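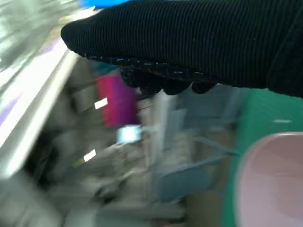
Speaker notes – the move to a shared kitchen calendar at Avmont

Slide 1. Title only. Leave it up while people find seats. Say good evening, say where the restrooms are, start on time even if the back rows are still filling.

Slide 2. Where we live. Avmont is a housing co-op with 40 apartments and one big kitchen on the ground floor. Every apartment has its own small stove. The big kitchen is for batch cooking, birthdays, canning and the monthly supper. Most of you live in places like this or are planning one, so keep this short.

Slide 3. The old way. A paper sheet on the kitchen door. First name on the line got the slot. It worked while 4 or 5 households cooked down there. Then more people moved in with kids, and the sheet was full by the second day of the month. Pause here and ask who still uses a paper sheet. Usually it's half the room.

Slide 4. What went wrong. Say it plainly. People booked slots they didn't use. People wrote over each other. One December the sheet went missing and two families arrived with turkeys at the same hour. They shared the oven and dinner was late. It was not a disaster, but it got the subject onto the agenda.

Slide 5. What we tried first. A group chat. It lasted three months. Bookings got buried under lost mittens and parking complaints. Skip the screenshot if time is short.

Slide 6. Ema. Ema is the name we gave the shared calendar, after the cat that used to sleep in the pantry. It's an ordinary online calendar with one color per use. Don't get pulled into which software. If asked, say any calendar that lets residents edit will do, and offer to talk afterward.

Slide 7. The rules. Read them out, they are short.
A slot is three hours, cleanup included.
Two open bookings per household at a time.
If you're not there 30 minutes in, the slot is free.
The supper comes first. 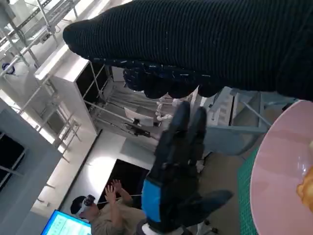

Slide 8. Cleanup. Slow down for this one. We spent more meeting time on cleanup than on booking. The first version of the rule said "leave it as you found it," and people found it in all kinds of states. The new version is a list taped inside the cabinet: counters, sink, stovetop, floor, trash out, towels in the hamper. You initial it before you leave.

Slide 9. Money. We spent $1,357 in the first year. Most of it went to a second set of sheet pans, a label printer and a lock for the spice cabinet. The calendar was free. People write this number down, so leave it up a little longer.

Slide 10. Other houses. Sowah runs nearly the same system but charges a small fee per slot. Skornberg has no booking at all, only fixed evenings by floor. Both houses seem happy with what they have. I visited both and ate well.

Slide 11. What I would change. Start with fewer rules. Print the week and hang it on the door for residents who don't go online – we left them out at first and they were right to be annoyed. Give the canning people their own month.

Slide 12. Questions. Stop by 8:15. Repeat each question into the microphone. The one on allergies always comes up: we keep a separate shelf and separate pans, marked in yellow.

Shares: 40
Comments (3)

pantryshelf
We have the same fight over towels. Ours go home with whoever cooked last and half of them never come back.

second floor east
Was at the talk. Could you post the cleanup list as a page I can print?

jarlids
A whole month for canning, yes please. Tomatoes don't wait for a free slot.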